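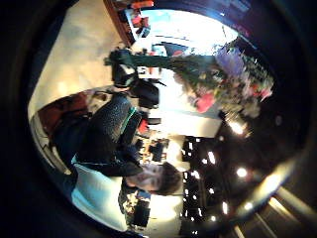 Operating Rules for Hand-Held Gripper Recording in a Shared Room
Student project report
Amra Dimitriou
Jul 1, 2020

1. Background

My project was part of the Clidalness course on automation in everyday spaces. Other students in the course worked on grasping or on the training code. I worked on the rules: who may record, where, with what objects on the table, and what has to be checked before a recording is used to train anything.

The tool is a hand-held gripper with a fisheye camera mounted on it. A person holds it, picks something up, moves it and puts it down. The robot later learns from the video and the recorded motion. No arm moves during recording, so most of the usual robot safety rules do not apply directly. There is no cell to fence off and no emergency stop to place. When I started, people in the group took this to mean that no rules were needed, and everyone recorded in their own way.

The report covers the rules as they stood at the end of the project, which is version 2. I refer to them as the Humeler rules, after the shared folder they were kept in. The folder name stuck.

2. What I started from

Before writing anything I went through the recordings the group already had. There were 3131 clips. I did not watch all of them to the end. I opened each one, looked at the start, the middle and the last few seconds, and wrote a short note if something would cause trouble later.

The notes fell into a few groups, with some overlap:

Lens covered. A hand, a sleeve or the object itself was so close to the camera that the view was mostly dark.

Person recognizable. A face was in view, of the operator or of somebody else in the room.

Table not as listed. The task sheet named certain objects and the table had others on it.

No clear start or end. The operator was walking, setting the tool down or talking to somebody while the recording ran.

Missing sheet. The clip was there but nobody had written down who made it or what the task was.

The last one took me the most time. A clip with a bad start can be trimmed. A clip with no sheet has to be matched by file time and by asking people, and in July several of them had already left for the summer. I gave up on a few batches.

3. The rules

3.1 Room

Recording takes place in an agreed part of the room. Anyone who may come into view is told before the tool is switched on. A fisheye lens sees much more than the operator thinks it does, including people well off to the side, so "I was pointing it at the table" is not enough. The operator asks everybody within sight of the table. A person who says no is not recorded, and the session moves or waits.

A sign goes up at the entrance. It says that video is being recorded, what it is for, and who to talk to.

Windows are noted on the sheet. Daylight changes over a session and the person who later sorts the clips should be able to see why two batches of the same task look different.

3.2 Table and objects

The task sheet lists every object that the task needs. Other things may stay on the table if they are part of the setting, but they are listed too, under "also present." The group argued over this. One side wanted a bare table for every clip. The other side said a robot that has only seen bare tables is no use in a real room. I went with the second view and added the list as the price for it.

Boxes and bottles with printed labels are allowed. Anything with a name, address or phone number on it is removed or turned over. That includes delivery labels, which are easy to forget.

Fresh flowers, food and other things that change during a session are replaced when they no longer look like what is on the sheet. If they are replaced, a new sheet is started.

3.3 Operator

The operator wears clothes with sleeves that stay behind the wrist. Loose cuffs end up in the view.

One person holds the tool and one person keeps the sheet. I tried to make this optional and it did not work. When the operator also keeps the sheet, the sheet is filled in after the session from memory.

The operator does not speak to others while recording. If somebody has a question, the clip is stopped.

A session lasts 30 minutes and then the two people swap or take a break. The tool is not heavy, but holding it at the same angle makes the wrist tired, and a tired operator starts to grip it closer to the lens.

3.4 Camera check

The check is done before the first clip and again after every break. 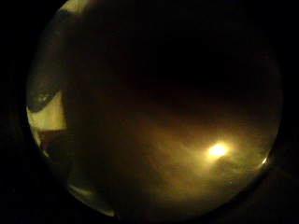
It takes very little time. Hold the tool as it will be held for the task and look at the live view on the monitor. Open and close the gripper fully. The fingertips of the tool should be in view the whole way and the operator's own fingers should not. Then wipe the lens with the cloth that is kept in the case, look again, and write "checked" and the time on the sheet.

I first wrote the check as a longer procedure with a test card and a brightness reading. Two of the operators skipped it as soon as I was out of the room, and when I asked them about it they said it took longer than the task. The short version was followed in every session I sat in on. I would sooner have a short check that gets done.

3.5 Starting and stopping

The tool is brought to the start position first and the recording is started after that. At the end the gripper is opened, held still for a moment, and the recording is stopped before the tool is put down. Carrying the tool, handing it over and laying it on a chair are done with the recording off. If a clip was left running by mistake, the operator says so and the sheet keeper marks it with an R for review.

3.6 Keeping and deleting

Clips marked R are looked at within the week. There are three possible results: keep, trim or delete. A clip in which the lens is covered for most of its length is deleted, unless the project needs it as a bad case. Such cases go in a separate folder and are never mixed in with the training set. The person who held the tool does not decide alone about their own clips.

Faces are blurred before anything is copied off the group's machine, the operator's face included. Consent to be in the room during recording is not consent to be published, and we treated the two as separate forms.
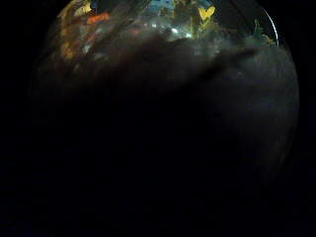

4. Trying the rules out

Two groups used the rules besides ours. The Zupan group had a similar tool and recorded in a kitchen. The Andex group mostly worked with a tripod camera and joined for a few sessions only.

With the new sheet we recorded until we had 1000 clips. Each of them has a sheet, which was the thing I wanted most. Sorting them was much easier than sorting the old ones, though part of that is that I had done it before and knew what to look for. I did not measure the sorting time and cannot give a fair comparison.

The Zupan group dropped rule 3.2 on "also present" after a short while. Their kitchen had too many things in it for a list to be practical, and they took a still photo of the counter before each session instead. I think this is a reasonable change and would write it into the next version as an alternative.

The Andex people pointed out a gap. The rules said nothing about floor cables. They are right that a person watching the gripper does not watch their feet. The sheet now has a line for it: cables run along one side of the table and the operator works from the other.

5. Questions that came up

At the end of the project I talked the rules through with both groups. The answers are mine and were not always agreed on.

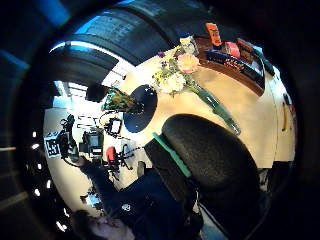
Who is responsible if someone walks into view in the middle of a clip?
The operator is responsible for stopping the recording, and the sheet keeper is responsible for marking the clip. The person who walked in has done nothing wrong. They are told what was recorded and asked whether it can be kept with the face blurred. If they would like it removed, it is deleted the same day.

Why not let the software find the covered clips?
A simple brightness test finds the very dark ones and we do run it. It misses clips where a hand covers half the view next to a bright window, and it flags good clips made in a dim room. It is used to put clips in order for review and a person makes the decision.

What happens to clips made before the rules existed?
They stay in the old folder under their old names. A clip can be moved over if somebody writes a sheet for it and the people in it have been asked. Few have been moved so far.

6. Open points

Sound is not covered. The camera can record it and we had it switched off, but the rules should say so.

The sheet is on paper. A form on a tablet was suggested, and it would save the typing afterward. I did not have time to build one.

The sign at the entrance is in English only.

Rule 3.3 says nothing about left-handed operators. The mount puts the camera in a different place relative to the thumb when the tool is held in the left hand, and the camera check may need a second version for them.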